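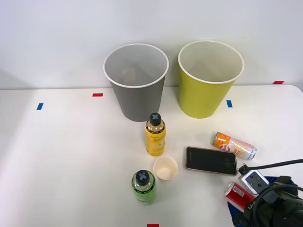

1/ Hilo sobre vasos de papel y por qué casi ninguno acaba en el contenedor que le toca. Llevo desde octubre con el tema para el servicio de cafetería de Bromau y dejo aquí los apuntes.

2/ Un vaso de papel corriente para bebida caliente es cartoncillo de fibra virgen con una película interior de polietileno. Sin película, el café traspasa la pared en minutos. El borde va enrollado hacia fuera: da rigidez y sujeta la tapa.

3/ La película suele pesar entre un 5 y un 10 % del vaso. El problema está en la adherencia: se aplica por extrusión sobre la fibra y no se despega en un pulper convencional con los tiempos que maneja una papelera de cartón ondulado.

4/ Las plantas que sí los aceptan alargan el ciclo y criban la película aparte. La fibra que sale es larga y buena. Lo caro es la recogida: un vaso ocupa mucho y pesa poco.

5/ El recubrimiento de PLA no arregla esto. Es compostable en planta industrial, con temperatura y humedad controladas. En el compostador del patio sigue ahí meses después. Leonie Fuchs hizo la prueba y me pasó las notas.

6/ Las dispersiones acuosas son otra cosa: capa más fina, aplicada como una tinta, que se desintegra mejor en el pulper. Pegas: sellado de la costura lateral más delicado y peor comportamiento con bebidas grasas.

7/ Dato propio. En Bromau pusimos 8 puntos de recogida con tubo apilador durante 30 días. Entraron 1.852 vasos. Rechazados por líquido o restos dentro: 266, un 14,4 %.

8/ Casi todo el rechazo salió de dos puntos que no tenían cubeta de vaciado al lado. Miklós Szénási propuso moverlas antes de empezar y no le hice caso. Anotado.

9/ Las tapas, aparte. Suelen ser de poliestireno o polipropileno; el código viene en relieve, casi siempre ilegible. Al separarlas a mano se va más tiempo que con los vasos.

10/ Me preguntan por el color exterior. La tinta influye poco en el repulpado, pero una tirada muy cubierta baja la blancura de la fibra recuperada y con ella el precio.

11/ Pendiente: repetir el recuento con las cubetas en su sitio y pesar la fracción húmeda. Si alguien tiene datos de dispersión acuosa con leche entera a más de 80 °C, me interesan.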